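Dumlao Neighborhood Association
Minutes of the General Meeting, 10/29/18

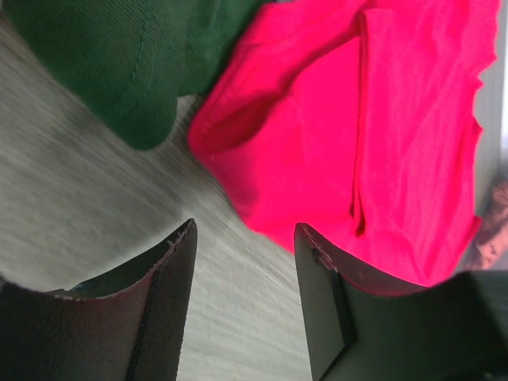
The meeting was called to order by the chair, Angelica Barredo, at 7:04 p.m. in the lower hall of the Asier Street Library. A quorum was present. Also attending from the board were Nam-gil Son (secretary), Precious Catacutan and Rodrigo Bastos. Apologies were received from Valter Veloso.

1. Minutes of the previous meeting
Approved with one correction: under item 5, "north gate" should read "north alley gate."

2. Storm drains
Mr. Bastos reported that the drain at the corner of Asier and Pell has been cleared by the city. The drain behind the pharmacy has not. A second request has been filed and he will follow up by phone. Residents were asked to keep leaves out of the gutter on collection mornings.

3. Street parking permits
The chair summarized the city's proposal to extend permit parking to the two blocks east of the library. Of 126 households sent the survey, 94 returned it. Of these, 60 were in favor. Several members asked whether visitors' passes would be limited. The chair said the draft allows 2 per household and that the city has not stated whether more may be purchased.

A member from Pell Street objected that the survey form did not mention the annual fee. The objection was noted. Ms. Catacutan moved that the association send the results to the city with a letter stating that the fee was not shown on the form. Seconded by Mr. Son. Carried, with three opposed.

4. Festitz
Ms. Catacutan presented the plan for the spring street fair, to be held in April. The route will be the same as last year, except that the food tables will move to the library side so that the bus stop remains open. Tremach has agreed to supply the tents and tables at last year's rate, with payment due on delivery. The board was authorized to sign the agreement.

There was discussion of amplified music. It was agreed that music will end at 8 p.m. and that the closing time will be printed on the flyer.

5. Sidewalk repair
Deferred to the next meeting in Mr. Veloso's absence. Members with new locations to report should send the house number and nearest cross street to the secretary.

6. Other business
A member asked that the crosswalk in front of the school be repainted. Mr. Bastos will add this to his list for the city. The key to the notice board has been replaced, and the old key no longer works.

The meeting was adjourned at 8:31 p.m.

Respectfully submitted,
Nam-gil Son, Secretary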